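Search this guide Go

August | Zdenka Bošković

Section 2: Setting up the Lotia heated mattress pad

1. Strip the bed. Pad goes under the fitted sheet, never on top of it.
2. Cord end at the foot. Smooth out any folds, corners too.
3. Plug the controller in untill it clicks. Hold Power for 2 seconds.

Caution: no pins. No heavy stuff left on the bed while it's on.

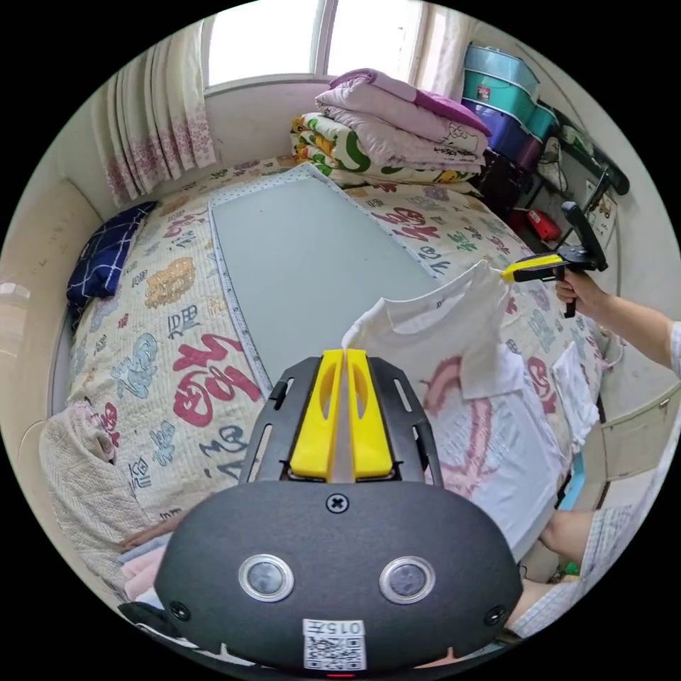 4. Preheat on level 8, then turn down before you get in.
5. Light flashing? Unplug, wait, start again at step 3.

Note: quilts and bedspreads hold heat in, so go one level lower then usual.

Related
Telen controller: error lights
Washing the Govis cover
Milošević storage bag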